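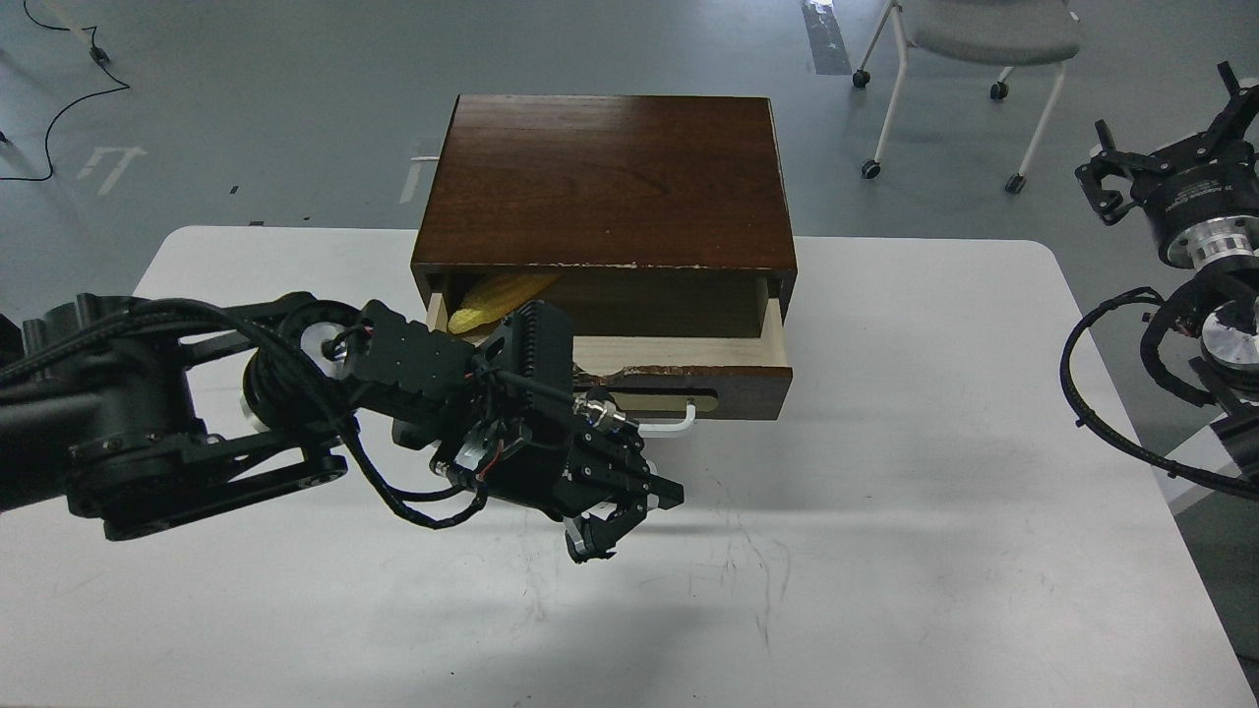

What should a small organisation pay for first when it plans a two-armed robot workstation? The table, the cabling and the spare parts should be priced before the arms are chosen, as these are the lines most often left out of a first budget and the hardest to add once the money has been approved.

I have set down below how the equipment plan for our workshop at Lukumay was prepared. Several readers have written to ask for it, and the planning round for the coming year is now open. The figures given as shares are our own. I have left out prices, which differ too much between suppliers to be of use to anyone outside our region.

## The order in which we planned

The first draft of the plan was written in August by Josphat Kariuki, and it began with the arms. Two quotations were obtained, one from Plumow and one from Gernton. Both were clear and both were within our limit. Neither included a work surface, mounting hardware, replacement fingers for the grippers or any provision for cable wear.

The second draft began with the work itself. We wrote out the tasks the station would be expected to perform in its first year, and these were modest: opening and closing a drawer, picking up a light object, moving it in or out, and handling household items of similar size. From that list it was possible to say what reach was needed, what load was needed, and what was not needed at all. A heavier class of arm was removed from the plan at this stage.

## Items that deserve their own line

**Work surface.** A plain table with a pale top has served us well. It will be scratched, and the budget should allow for a new top in due course. We do not recommend an expensive finish.

**Grippers.** Fingers should be treated as consumable parts. We order two spare pairs for each arm and record them separately from the arm itself, so that a later order does not need fresh approval.

**Cables.** Cables that travel with a moving joint are under more strain than any other part of the station. Our allowance was too low in the first draft and was doubled in the second.

**Practice objects.** Small furniture and toy food are cheap, and for that reason they are often bought from petty cash and never recorded. They should be in the plan. Drawer fronts in particular take a good deal of wear, and a second cabinet of the same pattern is a sensible purchase while the shop still stocks it.
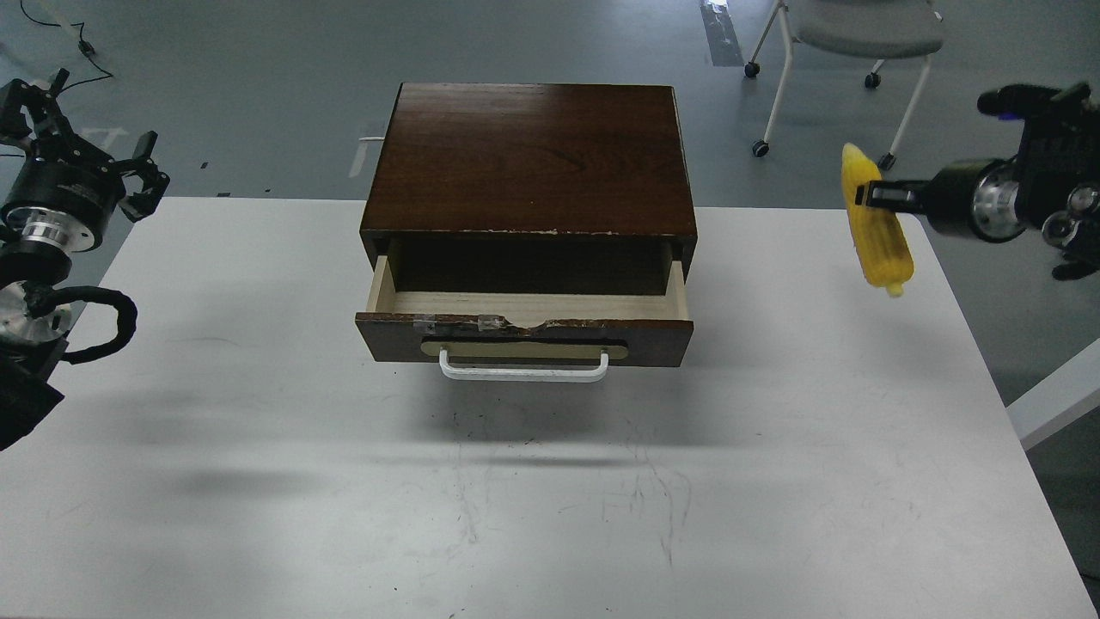
*Drawer open, with the toy corn held in the right-hand gripper.*

**Floor space.** The area beside the table is part of the cost. We allowed for a chair and a clear walking route, and we asked for floor markings to be included in the room estimate.

## Shares of the total

For those who asked, the arms and grippers together came to a little over half of the approved sum. We set 7 per cent aside for spare parts and would set aside more another time. Staff hours were entered at 300 for the first year, of which 100 were reserved for training. Kiprono Mussa has argued that the training hours should be a separate budget altogether – I am inclined to agree, although our present forms do not permit it.

## Lease or purchase

We considered a lease through Stusora. The monthly charge was reasonable, but the agreement required that all repairs be carried out by the lessor, and the nearest service point is a long day's drive away. Purchase was approved on that ground. A workshop closer to a service point may well reach the opposite decision, and I would encourage it to ask for the repair terms in writing before comparing any prices.

The planning sheet is being revised at present. Requests for a copy may be left in the comments, with a note of the number of arms proposed and the size of the room.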